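### 4.2 Recovering gripper pose from wrist images

The policy described in Section 3 takes a short history of wrist images and returns a sequence of relative gripper poses. To train it we need the pose of the hand-held gripper at every image in a demonstration. This section sets out how we obtain it, how we get the finger opening, and what we throw away.

Pose comes from a monocular visual-inertial tracker. We first record a mapping pass, in which the operator moves the gripper slowly through the workspace, and build a sparse map from it. Each demonstration is then localised against that map. Early versions of our pipeline built a new map for each demonstration, and the resulting trajectories did not share an origin or a reliable scale. Using one map per room fixed both problems, at the cost of having to map again whenever the furniture was moved.

The finger opening is measured from fiducial markers mounted near the fingertips. When both markers are detected, the opening is the distance between them along the closing axis. When only one is detected we mirror it about the centre line of the gripper - the fingers are coupled, so this is safe unless one of them is bent. Gaps of up to six images are filled by linear interpolation. Longer gaps cause the demonstration to be rejected. 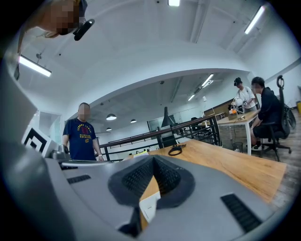 Most of what the tracker relies on is far from the hand. With the wide lens we use, ceiling lights, railings and door edges give features that stay in view through large rotations, while the objects being handled give features that move with the task and have to be left out. We therefore apply a fixed mask over the gripper body and fingers before feature extraction, and a second mask over any people found by an off-the-shelf detector. Without the second mask, a person walking close to the lens could pull the estimate off by enough to spoil the grasp.

We recorded 404 demonstrations in the Cotgate rooms. Of these, 37 were rejected: most for tracking loss during fast wrist turns, the rest for long gaps in marker detection. Figure 4 plots the position error of the accepted trajectories against time since the last successful relocalisation.

**Figure 4.** Position error against time since relocalisation, with the person mask (solid line) and without it (dashed line).

Images and inertial readings are stamped by different clocks. We estimate the offset once per session by turning the gripper sharply back and forth and aligning the measured angular rate with the rate implied by the images. The offset found in this way was 166 ms and stayed fixed within a session. The same procedure is run on the robot before deployment, and the difference between the two delays is passed to the controller, which drops any predicted poses that are already out of date. The alignment code was written by Sepehr Daneshvar and is included in the Kinatel tools.

One weakness remains. Blank walls close to the lens leave too few features, and the tracker then leans on inertial data alone. We ask operators to start again if this happens near a grasp.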